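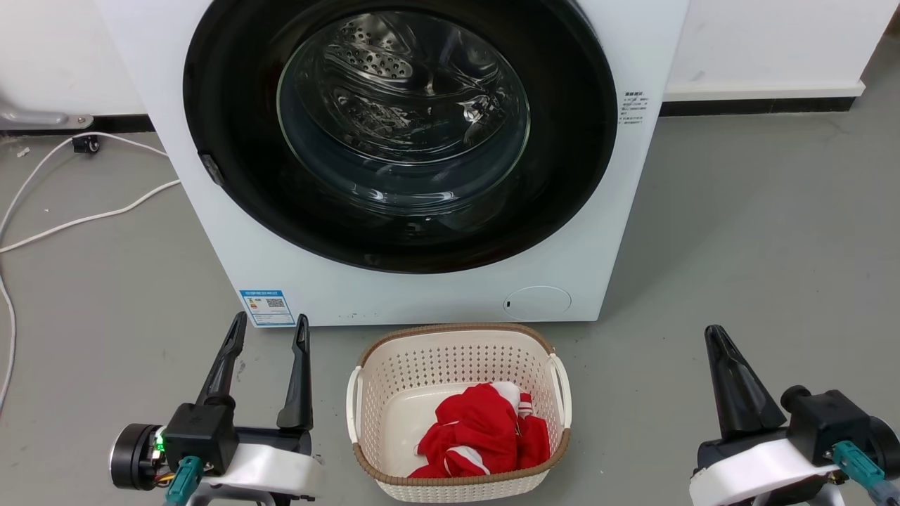 Laundry station at Kuso, seen from the robot's own head camera.

I'd been meaning to get out to Kuso's open day for ages, and this August I finally did. It's two trams and a walk through the back end of Plestau, and I got there a bit after 10 in the morning with a coffee I wasn't allowed to take inside (fair enough).

I write motion planning code for warehouse gear, so my days are mostly boxes. Boxes are lovely. They have corners! Kuso does household chores, and I wanted to see how their software copes with things that have no shape at all.

The laundry station was where I spent most of my visit. A front loader with a big round door, a cream basket of red and white clothes on the floor, and two arms coming in from either side. They had the head camera view up on a monitor with the planner's overlay on a second screen, and I parked myself there until my feet hurt.

What grabbed me first was how much trouble that door causes. It's a wide glossy black ring around a glass window, with a shiny steel drum behind it, so a depth camera gets nonsense back from nearly all of it. Kuso's answer is a perception package called Gromora, and it mostly gives up on depth for the door. It fits an ellipse to the ring in the colour image, works out the tilt from that, and then borrows the distance from the white panel next to it. I asked what happens when someone's standing there in a bright shirt and reflecting in the glass, and the engineer laughed and leaned over in her orange vest. The ellipse wobbled a bit and settled. I was impressed, and slightly jealous.

Clothes are handled differently again. Gromora doesn't try to work out what each thing is while it's in a heap. It scores little patches of the pile for how pinchable they look – ridges and folds do well, flat bits do badly – and hands a ranked list to the planner. Those long tapered fingers suit that approach, I reckon. You can poke them into a fold without shoving the whole lot sideways.

The planner is called Hayat, and it's the bit I'd come for. Both arms are planned together as one big system, which I've always avoided at work on the grounds that I like going home at night. They get away with it by keeping a library of rough motions (reach into basket, lift clear of rim, carry to drum and so on) and bending the nearest one to fit. Replanning takes 120 milliseconds on the machine they had under the bench. When the basket gets nudged, Hayat throws out the tail of the motion and keeps the start, so the arm doesn't stop dead and have a think like ours do.

It wasn't all smooth. In one run a sleeve hung down over the edge of the basket after the lift and the planner had no idea, as it models whatever's held as a fat sausage under the gripper. They know. There's a cloth model on a branch somewhere, but it's too slow to run live yet. I also saw the door estimate jump when an arm passed in front of the ring, and someone had to restart the node.

My favourite thing was the replay tool, and I'd steal it tomorrow. You scrub back through a run and it shows the camera image, the grasp scores and the plan the arm was following at that moment, all in sync. You can even swap in a newer version of Gromora and see what it would have picked. We've got log files and a spreadsheet. I took a lot of notes.

There was a talk at 2 on safety limits but the room was packed and I could only hear half of it from the corridor, so I went back to the laundry and asked more questions about elbow collisions. Lunch was a sausage in bread from a stall out the front. Parking looked dreadful, so take the tram if you go next year, and wear decent shoes as it's hard floor the whole way through.

Contact | © All text and photos by the author | Back to top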